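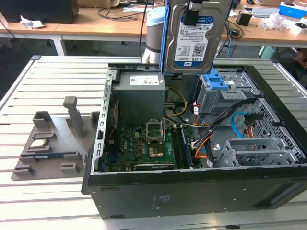 Osorero要告别托盘和长台了，帕卢斯的老店先改

文／Matúš Tóth
周四 早间更新
分享 36　评论 25

先把要紧的说了：Osorero的自选长台要撤了。就是那条你端着托盘、一路往前蹭、蹭到收银台才发现自己拿了两份甜菜沙拉的长台。公司周四早上发了通知，Palus（我们这儿都写帕卢斯）火车站边上那家老店八月第一个改，改成坐下来点菜，由服务员端上桌。同一批还有三家，加起来四家，都在八月里动工。剩下的店什么时候轮到，通知里没写。

我知道有些读者不在这一带住，得交代两句。Osorero是家做家常菜的连锁餐馆，现在有36家店，多数开在车站、市场和医院附近，卖的是浓汤、煎肉饼、土豆泥、炖白菜、各种饺子，还有一种裹了面包屑的花椰菜，我从小吃到大，到现在也没在家做成功过。进门拿托盘，自己挑，按份算钱，吃完把托盘推到架子上走人。前后二十分钟能解决一顿午饭，赶车的人特别喜欢。

通知写得挺客气，标题叫"请坐，我们来"。正文里说要"让顾客重新享受餐桌时光"，又说新菜单会"更聚焦"。我把它翻成人话：菜会变少，饭会吃得慢一点，价钱嘛，后面再讲。

我一早就跑去帕卢斯店了。门口贴着一张告示，底下已经有人用圆珠笔写了"那我的汤呢？"，字还挺好看。店里照常营业，长台还在，豌豆汤也还在，我打了一碗，一边喝一边等店长。

店长是Wiesława Wilczyńska，很多老客人直接叫她维夏。她在这家店干了好多年，最早在后厨削土豆，后来管收银，再后来管整个店。我问她改不改得动，她把抹布往肩上一搭："改得动，桌子又不会反对。会反对的是赶六点那班车的人。"

她说的是大实话。帕卢斯店的早餐一直做得比午餐还好，天没亮就有铁路上的人来喝汤、吃煎蛋，吃完就上班去了。这帮人要是得坐下来等人拿菜单、等人下单、再等人端盘子，车早开走了。维夏跟总部提过这事，总部的答复是早餐时段保留一个小窗口，汤、面包、煎蛋、咖啡，拿了就走。小窗口开到几点，她还在跟他们磨。她想开到上午十点，总部想早一点关。

"十点有什么不行的？"她问我，好像我是总部派来的。我说我觉得行。

这次改动背后的人是Kacper Bielecka，去年接手管运营的。上午我给他打了电话，他在车上，信号一阵一阵的，不过人很爽快，问什么答什么。他说长台的问题出在浪费上：早上摆出来的菜得摆到下午才像样，台子不能空，空了客人就觉得这店不行，于是后厨只好一直往上补，关门的时候剩下一大堆。他们在总部的试验厨房里算过，晚上倒掉的那部分，差不多能吃掉一家小店一天的利润。

"客人看到的是满满一台子菜，"他说，"我看到的是满满一台子晚上要倒的菜。"

我问他能不能给个具体数字，他说内部数字不方便给。行吧。

我又问他员工怎么办。Osorero上下有八百来号人，长台上打菜的、收托盘的、洗盘子的占了不小一块。他说不裁人，打菜的培训成服务员，愿意学的都教，工资按新岗位算，不会比现在低。不愿意站到前面去的，可以留在后厨。我把"不裁人"三个字重复了一遍，请他确认能不能写进稿子里，他说可以写。那我就写在这儿了，大家都看见了啊。

培训安排在Cillunell那家店，两周一期，从端盘子、记单子教起，还有一门课专门教怎么跟着急的客人说话。我听说第一期已经有人报名了，帕卢斯店也去了几个。其中一位在长台后面打了很久的菜，她不愿意登名字，只跟我说她最担心的是记不住谁点了什么。"现在人家指哪个我舀哪个，多简单！"她一边说一边给后面的人舀了一勺土豆泥，又问他要不要肉汁，他说要，多来点。

再说菜单，我猜大部分人关心的就是这个。

我拿到了一份打印的试用菜单，正反两面，比现在长台上摆的少了一大截。浓汤留了豌豆汤和酸黄瓜汤，甜菜汤变成冬天才有。煎肉饼留着，配土豆泥或者荞麦。饺子留着，肉馅的和奶酪土豆馅的都在，蓝莓馅的没有了（我已经能想象评论区的样子）。炖白菜还在，改成了配菜。裹面包屑的花椰菜在！在第二面最底下，字很小，我翻了两遍才找着，差点当场打电话骂人。

新添的有烤鸭腿、烤蔬菜配山羊奶酪，还有一道荞麦拌蘑菇，Kacper说是试菜时最受欢迎的。蘑菇那道我尝了，好吃，胡椒下得很大方，蘑菇煎得边上有点焦。烤鸭腿没赶上，厨师说还在调。

甜点这块跟De Bruijn有关系。以前各店的苹果蛋糕和奶酪蛋糕都是自己烤的，往后由De Bruijn的烘焙厂统一送，每天早上到店。我跟维夏提到这个，她脸上的表情我就不形容了，反正她说了一句："蛋糕会很整齐。"她店里的苹果蛋糕一向不整齐，切出来有大有小，排队的人会盯着那块最大的，前面的人要是拿走了，后面能听见叹气。

De Bruijn那边我也联系了，接电话的人说合作刚谈定，配方用的是Osorero给的，其他暂时不多讲。我问苹果要不要去皮，对方停了一下，说要回去问问。到发稿时还没回我。

好，说价钱。试用菜单上印了价格，但每一页都盖着"未定"的章，所以我不一条一条抄了，抄了回头又变，你们还得来找我。能说的是大方向：汤基本没动，肉饼套餐比现在在长台上自己拼一份要贵一点，饺子按盘卖，一盘的量比现在多。Kacper的说法是，很多人在长台上一不留神就拿多了，结账时其实花得不少，换成点菜反而心里有数。这话对我适用，我承认。对维夏说的那些每天只打一碗汤、拿两片面包的老人家，恐怕就不适用了。

我专门问了这一点：以后一个人进来，只点一碗汤，能不能坐？Kacper说当然能坐，坐多久都行，服务员不会催。我又问有没有最低消费，他说没有。小费呢？他说随意，账单上不会自动加。

Ryszard Zieliński正好就是只喝汤的那种客人。他退休以前在铁路上修信号，来帕卢斯店吃午饭已经吃了25年，坐的是靠窗第二张桌子，谁都知道。我端着碗过去问能不能坐他对面，他把报纸挪开了一点。

他对这事的看法比我想的平静。他说当年这店刚有长台的时候也有人不乐意，觉得自己端盘子像在食堂，没面子，后来不也习惯了。"现在又要给我端回来，"他说，"那就端吧。汤别凉就行。"

汤会不会凉，这倒真是个问题。长台上的汤一直坐在热水槽里，打出来烫嘴。改成点菜以后，从后厨窗口走到最里面那排桌子，中间要绕过一根柱子和一个挂衣架，那段路我走了一遍，不算近。维夏说碗会先烫过，衣架也要挪走。挪到哪儿还没定，冬天大家都穿着大衣来，总不能堆在椅子上。

Ryszard还提了个要求，让我务必写上：别放音乐。他在Cillunell店吃过一次，那家店重新装修以后放音乐，他说鼓点一直敲，敲得他把盐撒多了。我把这条原话转给Kacper了，他笑了半天，说帕卢斯店可以商量。

装修的事也打听到一些。帕卢斯店八月要关一阵子，关几天看地面的情况，长台底下那块地砖从铺上去就没掀开过，谁也不知道下面什么样。管施工的Rostyslav Sydorenko上周来看过现场，我在电话里问他大概要多久，他说掀开再说，掀开之前说的都是猜。我很欣赏这种人。他能确定的是：墙上那幅麦田壁画不动，门口的铜扶手不动，吊灯会摘下来洗一洗再挂回去，后厨要加一扇出菜的窗。桌子换一部分，椅子重新包。长台拆下来以后有人问能不能买，总部还没回话，想要的可以先跟店里留个电话。

关店期间，早餐小窗口会挪到站台那边的一个售货亭，汤和煎蛋照卖，没有座位。员工轮流去Cillunell培训，正好错开。

我下午又去Cillunell转了一圈，因为那家店从春天起就有一半的座位在试点菜，想看看到底什么样。我三点多到的，人不多，从坐下到饺子上桌，等得不算久，够我回两条消息。服务员是个年轻小伙子，问我饺子要煮的还是煎的，我说煎的，他又问洋葱要不要多放，我觉得这就很可以了！长台上的饺子从来只有一种，就是已经摆在那儿的那种，到了下午皮都有点硬。刚煎出来的确实不一样，底是脆的，这点我得替他们说句公道话。

也有不顺的地方。邻桌一家人带着孩子，孩子饿得直拍桌子，以前这种时候大人先去长台抓一份土豆泥就安静了，现在只能等。妈妈跟服务员商量能不能先上孩子那份，服务员说行，跑进去催了，结果端出来的是爸爸的鸭腿。大家都笑了，孩子没笑。

还有结账。长台是先付钱再吃，点菜是吃完再付，赶时间的人坐在那儿举着手等账单，我看见一位女士最后自己走到柜台去了。我后来问Kacper，能不能允许客人点完就先付，他说这个建议不止一个人提过，四家店八月改完会一起试。我就当他答应了。

顺便更正一件事。昨天网上有人说Osorero要整个卖掉，改点菜是为了卖个好价，还有人把De Bruijn的名字也扯进来，说是他们要买。我两边都问了。Kacper说没有这回事，De Bruijn只供蛋糕；De Bruijn那位说他们没有开餐馆的打算。各位转发之前可以先喘口气。

老店的会员卡照用，就是盖满章换一份肉饼那种。章以后由服务员盖。已经盖了一半的不作废，我特意替自己问的，我钱包里那张还差两个。

帕卢斯店关门前的最后一周，长台会照常摆满，维夏说她打算把蓝莓饺子每天都做上，苹果蛋糕也自己烤到最后一天，大小不保证。想去的趁早，午饭时间队伍肯定要排到门外去，下午两点以后会松一些。

关店和重新开门的具体日子，公司说下个月初贴在各店门口，我拿到了会更新在这一页。要是有人知道De Bruijn的苹果到底去不去皮，也请写信告诉我。

喜欢 800　分享 36　评论 25
爆料与更正请寄编辑部信箱，或在本页留言
版权归本站所有，转载请先联系
返回顶部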